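Paying for the arms and getting the table thrown in

Wasura sells its two-armed bench kit as a finished product, and at 2000 pounds I think it should be judged as one. Most reviews have been kinder than that. They treat it as a hobby set and forgive the manual, which runs to 63 pages and leaves calibration until near the end.

My view is that the frame is the best part of the deal. Cheaper kits such as the Skemumell leave you to clamp the arms to whatever desk you own, and every knock means setting up again. A fixed frame costs more and takes up room, but it saves around 30 minutes a session.

Cutlery is a fair test for any kit of this sort. Forks, knives and spoons are thin, they lie across each other, and the metal ends are shiny.
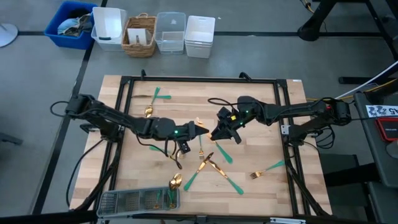

What the price leaves out

The grippers are plain parallel jaws. Softer pads are sold separately by Tretasa, and I think a pair should be in the box. Support is also extra after the first 2 months — a mean limit for something a small school might use once a week.

Ghazala Arain, who reviewed the kit in September, would wait for the next version. I would buy this one, provided the seller agrees in writing to replace a failed servo.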